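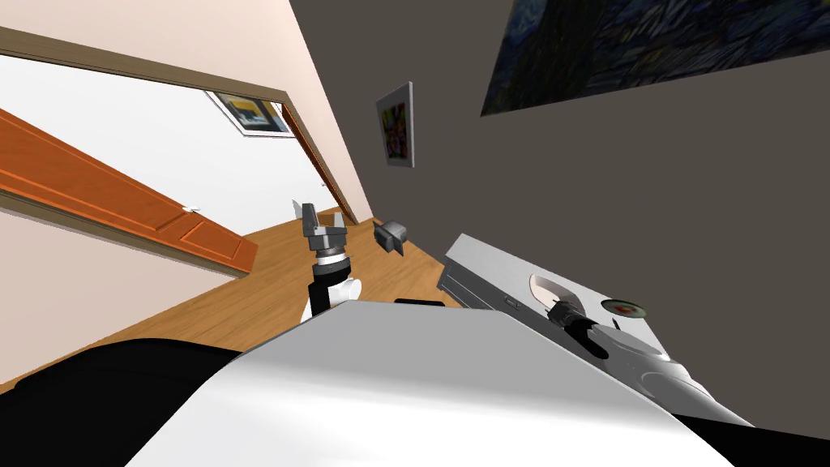
The man from Givell tapped the skirting board with a biro and sucked his teeth.

"You've got rising damp," he said.

Perihan Soylu had been told this once already, in June, by a different man with the same biro. That one had wanted to inject the walls with something called Galtedix, which came in tubes and cost more than her car. She had asked him what was in it. He had said it was a cream.

"How do you know it's rising?" she said.

"Sorry?"

"It could be coming down. Or in from the side."

He held his meter against the plaster and it squealed. He looked at her as if that settled things. She took it off him, which he plainly wasn't expecting, and pressed it to the door frame, then to the back of a kitchen chair. It squealed at the chair too.

"Is the chair rising?"

"It's calibrated for walls," he said.

He left her a folder. Inside was a quote, a guarantee that lasted as long as the company did, and a leaflet with a cheerful family on it standing in a very dry hall. If she signed before the end of the month there was 90 pounds off. She put it in the drawer with the one from Kaplan, who had found no damp whatsoever but thought she needed a new roof.

Ainhoa Palacios came round at four with a torch and her late father's trowel. She lived two doors up, in the same sort of house, put up by the same builder when Trusville was still mostly beet fields.

"Did he go outside?" Ainhoa said.

"He said he didn't need to."
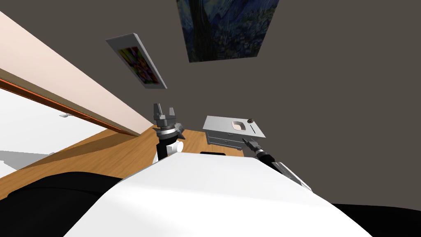 Two grippers, the left one pointing up, with the wooden floor behind.

They went down the side passage. It was getting dark and the bins were in the way. Ainhoa crouched by the wall, scraped at the flower bed and kept scraping – the soil had been heaped up by whoever owned the place before, and somebody had planted a hydrangea in it. Behind the hydrangea was a brick with holes in it. The holes were packed with earth.

"Air brick," said Ainhoa. "There'll be another."

There was, behind the bins.

"So that's it?" said Perihan.

"Might be."

"You don't sound sure."

"I'm not. Dig it out, leave it till spring, see what the wall does."

Perihan didn't much like that either. It cost nothing, and she had never trusted anything that cost nothing. She held the torch while Ainhoa worked a finger into one of the holes. A beetle came out, and then a good deal of soil.

Indoors, the phone was ringing. It would be Givell, wanting to know if she'd had a chance to look through the folder.

"Leave it," said Ainhoa.

"I was going to," said Perihan, and moved the light a bit to the left.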